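What Counts as "Artisan" Bread? Findings

Our second question was whether bakeries in Otcombe mean anything by the word "artisan." I doubt it. Lamora puts it on every label, and its loaves arrive par-baked, 300 at a time.
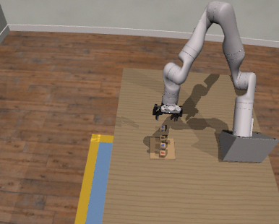
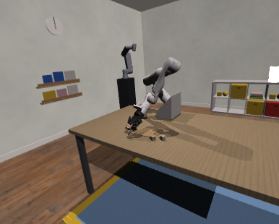
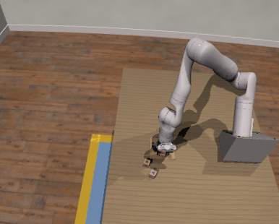

Ksawery Sikora argued that hand shaping should be the test. Fine, but the shop that shapes by hand never uses the word. Of the 80 customers who filled in our form, most said it meant "costs more." I would trust that over the labels, though we only asked on a Thursday.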